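June, late evening

Unpacking day again. The task on the sheet is dull to read: packages come out of a cardboard box and go into a basket. A six-year-old does it without instruction. I have it down as the third household chore in the Kasance set, after folding and wiping, and I expected it to be the easiest of the three. I no longer expect that.

Setup took most of the morning. Sølve Sandberg wanted the table cleared to bare wood, as in the Cumwood trials. I wanted clutter left at the back, as in any kitchen. We argued it through over coffee and I won, mainly by having already put the things there. The cans stay and so does the wire holder. If a system needs a bare table it is a shop-floor system, and a fairly old one.

Arm calibration was off by a small angle on the left side. Corrected it, ran the check twice, moved on. 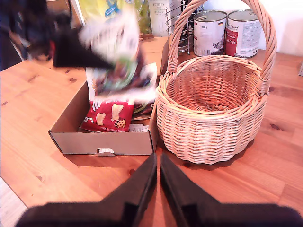 ## What counts as done

Henrik Lindemann sent his scoring rules from Usmani before lunch. Three outcomes per item: placed, dropped, abandoned. I added a fourth, "placed but crushed," and he objected that it can't be scored from the log. He is correct that the log doesn't hold it. I would still be annoyed to find my cookies in crumbs, so the column stays and I fill it in by hand.

The target for the full set is 300 transfers. We stand at 106, counting everything up to the end of this afternoon. Of today's 38 attempts, 27 went in on the first grasp. I did not expect that number to be so low with a human on the controls. Operator fatigue explains part of it, and the last stretch before the break was noticeably worse than the first. The rest comes down to packaging.

Cans are solved, as far as I'm concerned. Rigid, known diameter, flat lid, no opinion about how they are held. Boxes are nearly solved. Bags and wrappers are where every demonstration I have watched goes quiet or cuts to another angle. A bag changes shape when it is touched. The contents shift, the center of mass goes with them, and the pose estimated before contact is out of date at contact. Glossy plastic makes it worse, as the highlight moves when the packet moves and the depth reading falls apart exactly where the fingers need to close.

Sealed ends are a partial answer. The crimp is stiffer than the body.
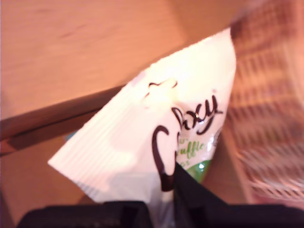
Grip force is the other half of it. Too little and the film slides between the pads, too much and the seal may go. The usable band is narrow and differs from one product to the next, and the Virnaretti controller has a single setting for "soft item." I wrote to them in the spring and got a polite answer about the next release. For now the operator does by feel what the controller can't, and I record it as skill.

Sølve's position is that all this comes down to data and that a few thousand more transfers will settle it. Mine is that a wrist with some sense of slip would settle more of it, faster, for less electricity. We have had this conversation so often that we now shorten it to "data" and "wrist" and go back to work.

For the notebook, my current estimate on whether a machine could put away my shopping:

- Cans and jars, yes, slowly.
- Cartons, yes, if nothing is stacked on top.
- Bagged snacks, sometimes – I would not want to watch.
- Eggs, no.
- Deciding which shelf, no, and I don't think my own household has agreed on that either.

Shop floor is a different matter. Same parts, same bins, same light, and a person nearby for the jams. Henrik's line at Usmani has run that way for a good while and he is bored with it, and I take boredom as the best evidence of a working process.

Tomorrow: swap the pads for the softer pair, repeat the same 38 in the same order, and leave everything else alone. Also ask Henrik whether his rules treat a second grasp on the same item as a new attempt. If they do, today's figure has to be worked out again. Must buy more wrapped things. Bed.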